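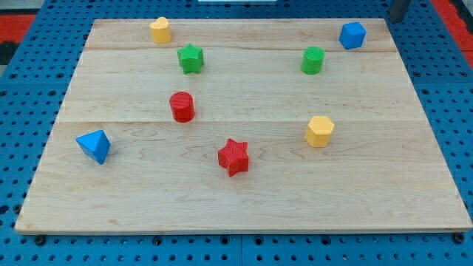

# Comparing two grippers with a handful of printed blocks

I love this test. It needs one board, eight small blocks and an afternoon, and by the end you know far more about a gripper than the data sheet will ever tell you! Gervásio Fontes showed me the first version when I visited his workshop in Guimarães, and I've been fiddling with it ever since.

I'll use our two current grippers as the running case: the Fleserow, with flat parallel fingers, and the Milgate, with soft curved ones. Any pair will do, provided both fit the same arm.

## What you need

- A flat board, fixed so it can't creep while you work
- Printed blocks in a mix of shapes: cube, cylinder, hexagon, star, heart, pyramid
- Your arm and both grippers
- A notebook, or a spreadsheet if you're tidier than me

Print a couple of the shapes twice in different colours. Our stars come in red and green, and so do the cylinders, so you can check whether a miss belongs to the shape or to the spot on the board.

## Setting up

1. Fit the first gripper and set its tool length again, even if you did it yesterday.
2. Scatter the blocks loosely. Leave at least a finger's width of clear space round each one — you're testing the grip here, and crowded picking deserves its own session.
3. Stand the stars flat so their points face sideways. Put the heart upright with its lobes on top.
4. Mark each position lightly in pencil. You'll want the same layout for the second gripper.

## Running it

Start slowly. Pick up one block, lift it, hold for a count of 16, then put it back on its mark. Do 13 rounds of the full set before swapping grippers, and keep speed and closing force the same throughout.

Write down three things for each pick: did it hold, did the block turn, and did it land on its mark. The turning is the fun part. Flat fingers love a cube, but close them on a star and you may find them pushing on two points and spinning the whole thing round (I giggled the first time, then spent an hour changing the approach angle).

## Reading the results

Sort by shape first and look at the totals later. Our Fleserow was lovely on the cube and the hexagon, and poor on the pyramid, where the fingers kept riding up the slopes. The Milgate coped with the pyramid far better but set the cylinders down a touch off their marks.

If a shape fails every time, try turning the wrist by 30 degrees before you blame the gripper. On the hexagon, make sure the fingers meet two opposite flats and not the corners.

Next on my list is the same layout with the Flernia controller, which lets you ease the closing speed over the last few millimetres. I'm hoping it calms the stars down.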